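Black clothes and the sorting table - how do you keep them from turning into one big heap?

Stetbridge Home & Closet Board > Laundry and Folding

ullico_jan
Posted Thursday, June 20, 2024

Hello all! I've been working through a backlog of washing on the long table (the beige one with the little dots, for those who remember my April thread) and the black things are beating me. Everything else folds up fine. The black pieces just slump, and I can't find a seam or a collar to save my life. I've been using a shallow tray so each piece has its own spot, which helps a bit. 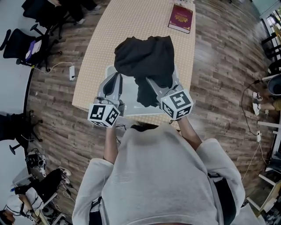 Re: Black clothes and the sorting table

haldane33
Oh, I love a tray! My mother did all her mending out of one. My only thought is to pick the piece up high, let it hang, and give it a good shake before you lay it down - gravity finds the shoulders for you.

Iona Matheson
I have to disagree with haldane33 a little, sorry! Shaking black cotton just spreads the lint around. I lay mine flat and work out from the middle with my palms, and I do the black things first, while I'm still fresh. By piece number 12 my eyes are done for.

And please do take the folded things away as you go. The purple and the white on the chair look lovely together, so you clearly have the knack of it.

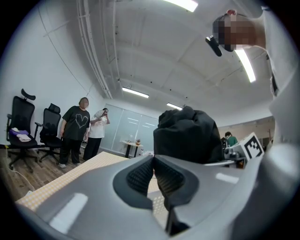 I'd still move them to a shelf before the evening, though, or somebody will want to sit down and then you have it all to do over again. Ask me about the seven pillowcases.

ullico_jan
Ha, point taken about the chair! I'll try both ways tomorrow, flat first and then the shake.

haldane33
Shake outdoors, Iona, and there's no lint problem. I'm not budging on this one :)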